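Moving the grasp planner off the main loop

April 7, 2019

I spent most of the last two weeks on one problem, which was that the arm kept stopping for a moment just before it closed the gripper. It was never long, but it was long enough for the fingers to end up in a slightly different place from where the camera had said they should be. With a solid block you get away with that. With a thin plastic cup you don't.

My first guess was the camera driver. I wrote a small script that put a time stamp on each message as it came in and left it running over lunch. The frames were fine. The gaps were all on my side, in the planner, which I had been calling from inside the control loop because that was the quickest way to get it going back in the winter.

Most calls to the planner came back in 11 milliseconds. The bad ones took 257. Those were nearly all cases where the object was close to a bowl or another shiny thing and the depth image had holes in it, so the planner tried a lot of grasps and threw most of them away.

The fix is dull. The planner now runs in its own process and writes its best answer to a shared slot. The control loop reads whatever is in the slot and never waits. If the answer is too old, the arm slows down along its current path and holds there until a new one turns up. Ginevra Messina had suggested this to me months ago and I said I would do it later.
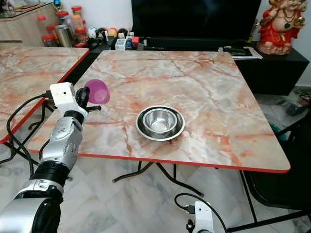 The harder part was deciding what "too old" means. I started with 60 milliseconds and the arm kept slowing down for no good reason. At 70 it moves smoothly and I haven't seen it reach for a stale pose yet, though I would like to run it for longer before I trust the number. It's a setting in the config file now, under grasp_max_age, so it can be changed without a rebuild.

See-through objects are still a nuisance. The depth camera reads straight through the side of a cup and reports the table behind it, so I take the outline from the colour image and fit a simple cup shape to that. It works well for a cup standing up. For one lying over or tipped, the fit sometimes swaps the rim and the base. Hye-jin Seol has a branch that checks which end is wider before it accepts the fit, and I will merge that once the tests pass on my machine as well as hers.

I also took out the old retry code. It used to open the gripper and start again after any error, including errors that had nothing to do with the grasp.

Logs from both processes now share one clock, and the viewer in Zomis can show them side by side. The two-arm version will have to wait until May. Each arm has its own slot but they still share one planner, and I haven't worked out who should go first when both ask at once.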